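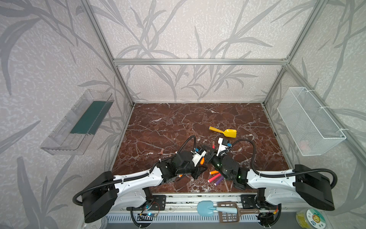 Figure 1. Both grippers at the center of the marble, sticks between and around them.

The Yield Interval

The reviewer at Stilletham had one remaining objection. It was in the fourth paragraph of the second report, and I had read it often enough to know where the line breaks fell. "The authors define the yield interval as the time during which either arm could take the object and neither does. They do not say what ends it."

I had written the definition myself, in May. The method was simple. A stick was placed within reach of both grippers. Each arm ran its own copy of the Nallimik controller, with no channel between the copies. We logged the moment at which both arms had a valid grasp and the moment at which one of them began to close. The difference was the yield interval. Over the full set of trials the median was 45 milliseconds, and the spread was narrow enough that the plot looked like an error.

A reader at Trovside would have assumed that the faster arm ended the interval. I had assumed it too, and had not checked. The controller copies were identical. Neither arm should have been faster.

I stayed in the building and re-sorted the logs by which arm closed first. The result was close to even, which was correct and did not help. I sorted by stick color, by position on the marble, and by the order in which the controllers had been started. I sorted by the temperature of the wrist motors. None of these predicted anything.
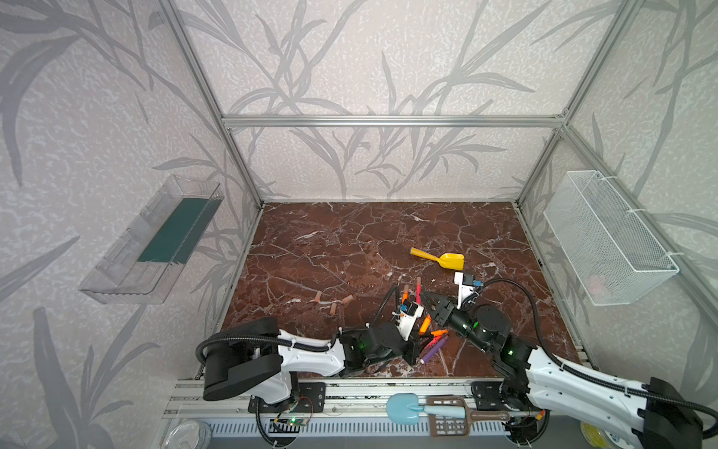 Figure 2. Right gripper with its fingers open toward the pile. The yellow shovel lies at the middle right of the tabletop.

Then I sorted by the previous trial. If the left arm had taken the last stick, the right arm took the next one. There were two exceptions in the whole record, and both followed a power cycle.

The controllers kept no history. This was stated in our methods section and I had believed it when I wrote it. I opened the Nallimik source and read it from the top. There was no history. There was an estimate of friction at the fingertips, updated after every grasp and carried forward so that the next grasp would start from a sensible value. An arm that had just closed on a stick held a slightly higher estimate than one that had not. A higher estimate called for a slightly slower close. The slower arm lost, and its estimate decayed while it waited, and it won the next one.

I ran the test that followed from this. With the friction estimate reset before each trial, the alternation disappeared. The yield interval did not get shorter. Both arms reached a valid grasp and stayed there, each reading the other as an obstacle, until the timeout.

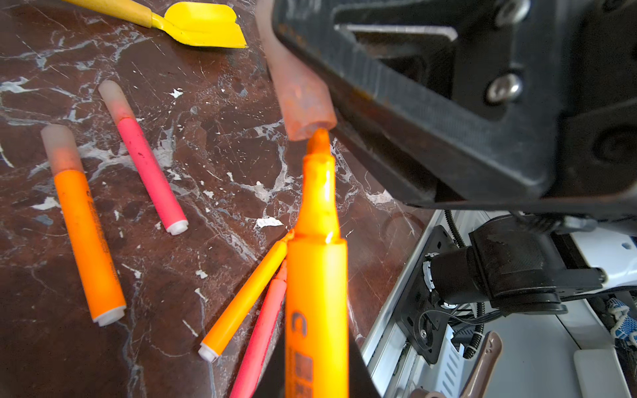

I repeated it with the other sticks and got the same thing. The fan under the grille came on and went off. I had the paper open on the second screen, at the sentence in which we said that the arms did not take turns.

There were several ways to word the correction. The shortest was to report the friction term as a confound and withdraw the claim. A longer one was to say that the arms cooperated through a variable intended for something else, and that when it was removed they could not pick up a stick. I drafted both. The second was over the word limit, so I cut the acknowledgments.

The response to the reviewer was due on December 30, 2019. Under the last objection I typed: "We thank the reviewer. The interval is ended by whichever arm did not go last." I attached the reset trials as supplementary material, restored the carried-over estimate on both controllers, and started the next run. The right arm took the first stick. I wrote that down and waited for the left.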